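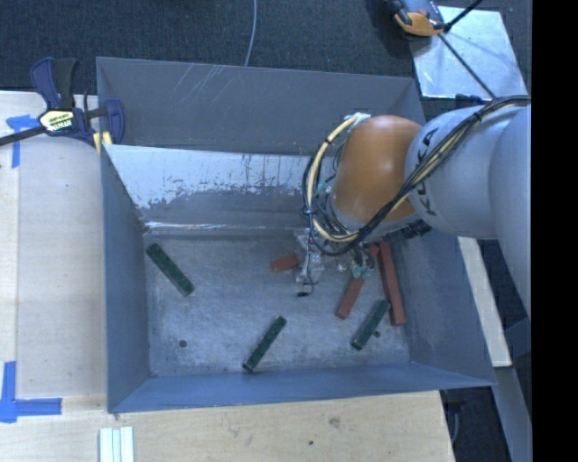
The water diviner wanted sixty dollars before he would get out of the ute.

Borghild Tveit paid him from the egg money and went back to stand beside her neighbour, who had come over to watch and had brought his own folding chair.

"You could have given that to me," said Remo Grabner. "I'd have told you there's water down there somewhere. There's water down there everywhere, if you're prepared to go deep enough."

"You said that in August."

"It was true in August."

The diviner's name was Cardoso. He wore clean boots, which Remo pointed out, and he took two bent lengths of fencing wire from a pillowcase and set off across the bottom paddock at the pace of a man looking for his car keys. The dog followed him as far as the trough and lay down.

Borghild didn't believe in it either. She had taught chemistry for most of her working life and had once made a boy cry over a horoscope. But the dam was a plate of grey mud, the tank was down to its last rung, and the drilling firm in Walska wanted to know where to put the rig. They'd been quite frank that they had no opinion. Pick a spot, the woman on the phone had said, and we charge by the metre.

"He's slowing down near the peppercorn," Remo said. "Watch. They always find it under a tree. Tree's green, there must be water. I could do that from the chair."

Cardoso went straight past the peppercorn.

"He heard you," said Borghild.

He crossed the old fence line and came back over it. By the rusted harrow the wires swung together, or his wrists turned; from where she stood you couldn't have told one from the other, and she suspected that was the reason for the long sleeves. He scuffed a mark with his heel, walked off, and came at it again from the Bosarell side. The wires crossed in the same place.

"Well, he knows where it is now," said Remo. "He's just made a great big mark on it."

It was a fair objection. Borghild went down to the kitchen and returned with a clean tea towel.

"Would you mind doing it blindfolded?" she asked.

Cardoso looked at the tea towel, then at her. He didn't seem offended. "That's extra," he said.

Remo laughed so hard that the chair folded up a notch.

"How much extra?"

"Fourteen."

"Why fourteen?"

"Because you've got it in your hand," said Cardoso, and she looked down and saw that she had, the change from the egg tin, a ten and some coins.

She paid. She tied the knot herself, and she turned him around five times for good measure, as if they were at a child's party. He set off at once in the wrong direction, toward the house. He walked into the clothesline, apologised to it, and kept going until he fetched up against the tank stand, where the wires crossed.

"Here too," he said.

"That's the tank," said Borghild.

"Is there water in it?"

"A bit."

"Then I don't see the problem."

He drove off with his pillowcase on the seat beside him. Remo moved his chair into the shade and offered several remarks about education – hers in particular – which she let him finish.

The rig was booked for Wednesday. She rang Walska before tea and the same woman answered, chewing something.

"Got a spot for us?"

Borghild looked out the window. The heel mark was too small to see from there, but the harrow wasn't, and Remo, who thought she was in the bathroom, was standing next to it with his hands in his pockets, looking at the ground.

"Near the harrow," she said. "Not because of anything. It's flat there, and you can get a truck in."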